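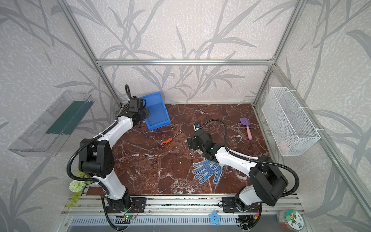 JAMILBERG – Indden, the tool rental and repair company, will put off buying more robot arms until February and spend this year's equipment money on grippers, spare cables and crates instead, the company said Sat 13 June. The decision follows a spring review of the two-arm station where Indden is working on the sorting of returned goods. Both arms there share one aluminum rail, and the items on the table are the ordinary kind that come back over the rental counter, among them a screwdriver with an orange-and-black handle and a blue work glove with white dots. A blue plastic crate is used with them.

Meifang Ye, who runs operations at Indden, said the original plan called for four more arms before the end of the year. That would have meant two new stations next to the present one, each with its own rail and frame.

"We had the quote in hand and we were ready to sign," Ye said. "Then we went through what we had spent on the first station, and the arms were less of the total than we thought. The rest was parts, mounting, cable and people's time."

The review found that the frame and rail took longer to arrive than the arms did. It also found that the company had bought no spare gripper for either arm. When one gripper was sent out for repair in the spring, the station ran on a single arm for nine days.

Under the new plan, Indden will buy two spare grippers and a set of replacement cables and conduit. It will also order six more crates of the same size, so that crews can prepare one load while another is being sorted. The company did not give a dollar figure for the order.

Kravchuk, the supplier that sold Indden the first pair of arms, has agreed to hold its quoted price on the remaining four until February. Indden paid no deposit for the hold. If the price of motors goes up before then, the two companies will split the difference.

Hậu Thân, an engineer on the project, said soft items are the main reason he supported the delay. A glove can land flat, folded or bunched up, and each case calls for a different grip. Hard tools with a straight shaft are simpler to plan for, he said, but thin ones can be difficult to lift off a smooth surface.

"I'd like to know which gripper we want before we own six arms that all use the same one," Thân said.

He plans to test two gripper designs over the summer, one with longer fingers and one with a softer pad. The results will go into the request for bids that Indden expects to send out in the fall. Kravchuk will be invited to bid on the grippers along with other suppliers.

Space is the other open question. The company's Plirudach warehouse, where the new stations would go, needs electrical work before it can take them. Ye said the landlord has agreed to the work but has not set a start date. The cost will come out of the building budget and will not count against equipment.

No jobs are tied to the purchase, according to Ye. Staff at the returns counter will go on sorting by hand through at least the end of the year, and two of them will be trained to run the present station – one on the early shift and one on the late shift.

Orders for the spare grippers and cables are expected to go out this month. The crates will be bought separately from a local dealer.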